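Server Room and Compute Cluster, Hollis Building
Monthly inspection checklist, January
Checked by: Yaryna Skoryk
Group: Genome Computing, Bristport

1. Door and card reader. OK. The door closes by itself, but slowly.

2. Emergency exit path. Not OK. Two boxes from Trundeck were standing in the corridor. I moved them to the storage room, please collect them before Monday.

3. Fire extinguisher. OK. Seal is in place, the label is readable.

4. Room temperature alarm. OK. Test message came to Tomos Lewis and to me.

5. Battery backup. Needs attention. Unit 6 shows the warning for old battery. The replacement is not ordered yet.

6. Spare parts and workbench. OK with comment. Boards must go back in antistatic bags after work.
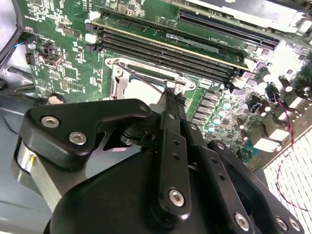

Item 6: motherboard, CPU socket bracket and lever.

7. Backup of sequence data. OK. All 132 sample folders were copied to Clesitness. I opened six of them for control and the files were readable.

8. User accounts. Not OK. Former master students still have access to the cluster. Tomos will close the accounts after he asks their supervisors.

9. Cables under the floor. Not checked. The tool for lifting the tiles was missing.

Comments from T. Lewis: Battery order goes out this week. Tile lifter is in my office, please take it for the next round.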